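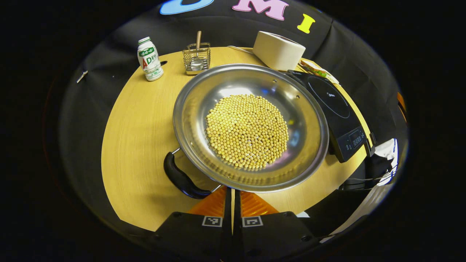
Dried yellow soybeans in a stainless-steel pot.

VINACH, March 5, 2018 – The food cooperative Kevel today opened the registration for Trililham, its autumn market of beans, lentils and other dried pulses. The market will take place in October in the old grain hall of Vinach and will last 2 days. Kevel has 112 stands to give, and the hall can receive 2000 visitors per day.

"In our region many families cooked soybeans every week, and then this habit became weak," said Yavuz Tuncer, director of Kevel. "We wish that young people learn again how to soak them, how long to boil them and what to put with them. It is cheap food and it is good food."

The programme includes cooking lessons, a seed exchange and an evening meal for 525 guests. The beans for the meal will be supplied by the mill Oral, a partner of the market from its first year.
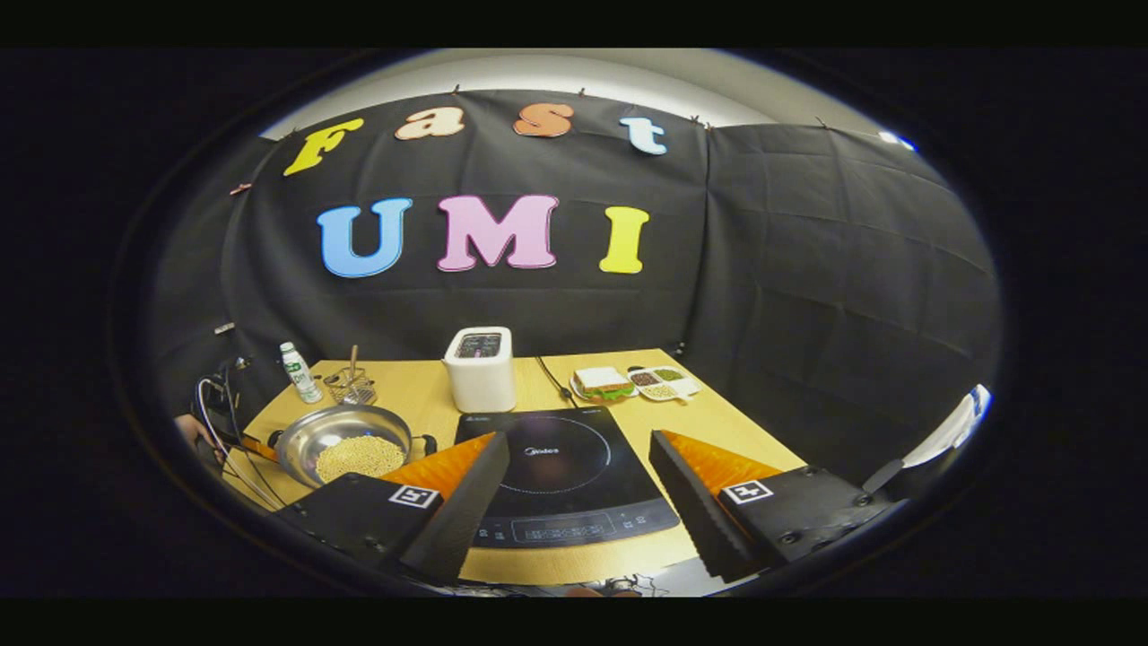 Stand holders may register as farmers, small producers or schools, and each stand includes one table and one electric connection. The decoration is free, but it must be fixed safely and may not cover the neighbouring stand. Printed banners are not required. Cut-out paper or felt letters in yellow, pink and light blue on a plain black cloth, with a smaller word on top and larger letters under it, are also a good way to show a name.

"We ask the stand holders to write to us early if they will cook, so that we can place them near the water," said Duygu Gökçe, who is responsible for the stands.

Registration forms are available at the Kevel office in Vinach and will be sent by post on request. Schools pay no fee.

Press contact: Duygu Gökçe, Kevel, Vinach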